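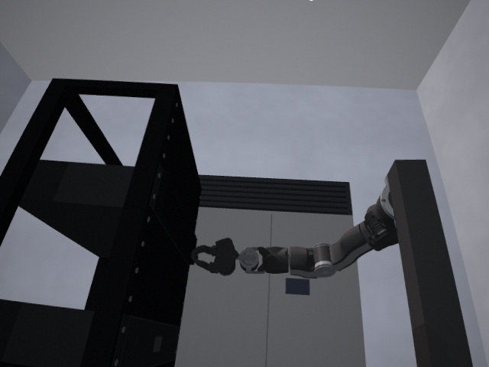 Low view of the Skidby cell in simulation: pillar-mounted arm, two-finger gripper, shelving rack, cabinet behind.

skidby-shelf-grippers

Simulated shelf-reach trials for comparing two grippers on the same arm, in the same cell, with the same controller. If you've ever tried to work out whether a bad pick was the gripper's fault or the planner's, this is for you!

What's in it

2000 episodes, split evenly between the two grippers. Both use the same 34 start poses and the same 6 object models, so you can line episodes up pair by pair.

Gruda: two curved fingers that open outward like a claw. Bulky body, forgiving grip.
Cakik: two flat parallel fingers. Slimmer body, much fussier about approach angle.

Every episode starts with the arm outside the rack and asks it to reach between the upper and lower shelf boards, close on an object and back out. The pillar never moves. We tried shifting it early on and it made the comparison a mess, so those runs are gone.

Folder layout

episodes/gruda/ and episodes/cakik/ hold one folder per run
cell/ holds the rack, pillar, cabinet and room meshes
poses.csv lists the start poses, one row each
objects/ holds the object models with mass and friction values
replay.py plays any episode back from any camera

Inside an episode folder you get joints.csv, contacts.csv, result.json and the rendered frames. Joint angles are in radians, in order from shoulder to wrist. Finger opening is stored as a fraction, 0 for closed and 1 for fully open. The two grippers have different strokes, so please don't compare raw openings across them.

Quick start

python replay.py --episode episodes/gruda/0001 --camera low

The low camera is my favorite. It looks up at the underside of the upper shelf and makes wrist clearance really easy to judge, which the overhead one hides completely.

What we've noticed so far

The Gruda fingers are great on round things. They drag a badly placed cylinder back to center and carry on as if nothing had happened, and I could watch those replays all afternoon. On thin boxes they tend to pinch a corner and twist it.

Cakik is the other way around: lovely on boxes, touchy on cylinders. It also fits closer to the perforated front post, and a fair number of start poses that give Gruda a post contact are clean with Cakik. Check contacts.csv for "post_fr" before you blame the grasp.

The Ogundipe controller handles both without retuning, apart from the closing speed. Those settings live in controller.yaml.

Known problems

The holes in the rack posts are in the visual mesh only. The collision mesh is solid, so a fingertip can't catch in one.
Lighting is flat and even everywhere. Don't expect a vision model trained on these frames alone to cope with a real room.
Contact forces spike on the first step after closing. Drop that step or smooth it.
The cabinet doors don't open.

Changes

April: fixed swapped wrist columns in joints.csv for Cakik. Download again if your copy is older.

Questions, odd replays and pull requests go to Josphat Lema. A third gripper would be very welcome, as long as it bolts to the same wrist flange.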